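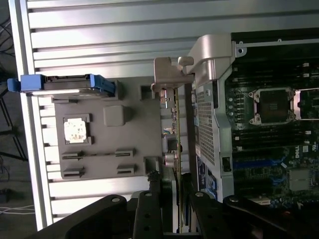
Altside server disassembly cell
Progress report to Flurilport, covering the period to the end of September
Prepared by Iulian Ursu

1. Where we are

The cell ran for the first part of the period and was then stopped for 20 days after a gripper fault. It is running again at reduced speed. We have finished the work on drive carriers and expansion cards. The work on processors is behind, and I am asking to move that milestone back (section 6).

Of the 100 trial removals planned for the period, we completed 60 before the stop. All of those are usable for the report on removal times that you asked for in the spring. The remaining trials have been carried over.

2. The fault

Shortly after 3 in the afternoon the gripper closed on the bracket of an expansion card in a Dell board, lifted it part of the way and let go. The arm carried on with the rest of the move as though it still held the card. The card dropped back at an angle, and on the next approach one finger came down on the card's edge and pushed it sideways. The force limit did not trip. The operator pressed the emergency stop and the arm halted at once.

No one was hurt. The operator was standing outside the marked line, and the guard door was shut. The damage was one bent bracket, one cracked card and a scored fingertip pad. The motherboard was tested later and found to be sound. The card came from the scrap batch supplied by Thongsuk, so there is no cost to the project for that.

I reported it to the Altside safety officer the same afternoon and to your office the following morning.

3. What caused it

We found two separate faults. Either one on its own would probably have gone unnoticed for some time.

The first was mechanical. A screw holding one of the fingers to its mount had worked loose, and under load the finger could move far enough to lose its hold on anything thin. Brackets are thin and slippery and they show this up before anything else does. The drive carriers are much easier to grip and gave us no warning.

The second was in the software. The check that an object is still held was made once, when the fingers closed, and was not repeated during the lift. This was a shortcut from the early trials which should have been taken out before we moved on to cards. It was on my list and I did not get to it.

The force limit is a related matter. It had been set at 60 newtons for pulling out tight cards and was being applied to every move, including approaches where the arm should meet nothing at all. It was working as set. The setting was wrong for that part of the job.

4. What we have changed

All finger screws have been refitted with thread lock and marked with paint so that any turning can be seen. Checking the marks is now part of the start-up sheet, and the operator signs for it.

The hold check now runs all the way through the lift and the move to the tray. If the hold is lost, the arm stops where it is and waits for a person to reset it. We considered letting it try again by itself and decided against it for now.

Approach moves have their own force limit of 20 newtons. The higher figure applies only once the fingers have closed on a part and the pull has begun.

Flerari supplied new fingertip pads with a rougher face. They hold brackets better but wear faster - we expect to go through more of them than we budgeted for, and I will give a figure next time.

After the changes we ran 38 card removals at reduced speed. The hold check stopped the arm twice. One was a real slip, caught early with the card still upright. The other was a false stop, which we put down to a loose sensor plug and have fixed.

5. Still open

The arm has no means of telling that a card is leaning before it starts an approach. The wrist camera gives a reasonable view of the card edge, but we have not yet written anything that uses it for this purpose. Until that is done the operator looks at the card and confirms before each approach. It is slow, and it will hold down our removal rate.

We have not started on processor removal. I do not want the gripper working near open sockets until the lean check is in place.

The written procedure for clearing a stopped arm is in draft. Two operators have been through it and both found the step on releasing the fingers unclear, so it is being rewritten.

6. Request

I would like to move the processor milestone back by one reporting period. No extra money is needed. Staff time lost during the stop can be covered from the travel line, most of which has not been spent.

If you agree, please confirm in writing so that I can let Thongsuk know when to send the next batch of boards.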